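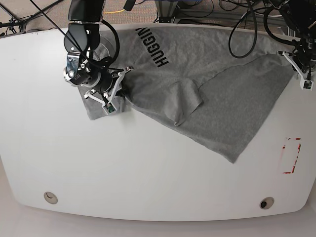 Fig. 1. Grey T-shirt part-way through a fold, both grippers at the fabric. Red tape outline lower right.

Nidus T-shirt folding, fault subset

README, last edited 19th June

What you have downloaded is the bad half of the Nidus folding recordings. The good half lives in the main release, where the shirts end up as rectangles and everyone looks competent. There are 97 episodes in this one and every one of them ended in a stop, a drop or a shirt being dragged somewhere it had no business going.

The fault

Partway through a session in June the right gripper began reporting itself closed while still open by a few millimetres. The controller believed it, as controllers do, and lifted. Sometimes the cloth came too. Sometimes the arm rose with great dignity holding nothing, carried the nothing across the table, and laid it down neatly. The success flag was computed from the gripper state, so 38 of these were logged as successful folds.

Fermín Retamal found the cause, a connector on the gripper board that had worked itself loose. It was reseated, came loose again, and now has a clip on it. The clip was printed at Grasstead and is ugly.

The other fault

In 13 episodes the reverse happened: the gripper had hold of the shirt and reported open, so the controller squeezed harder. The force limit should have caught this. It had been raised for a towel trial and left raised. Two hems tore, and one finger mount cracked while Tyra Fagerlund was leaning in to straighten a sleeve. She was not hurt. She was also not supposed to be leaning in, and has asked that this be recorded in the same paragraph as the force limit, for balance.

Since then the limit is read from the task file at start-up, and the run refuses to begin if the value is missing. Reaching over the table means pressing the stop first.

Labels

fault_type: false_closed, false_open, other
flag_original: what the system claimed
flag_checked: what a person saw on playback
t_fault: seconds from the start of the episode, by hand, so don't trust the decimals

"Other" is mostly shirts sliding off the table. One is a phone call.

Known problems

The wrist camera clock drifts against the arm log. The Clanen script corrects most of it. Episode 40 has no joint data at all and is kept because Öberg's loader crashes if the numbering has a gap.

Please don't train on flag_original. We did, for a week.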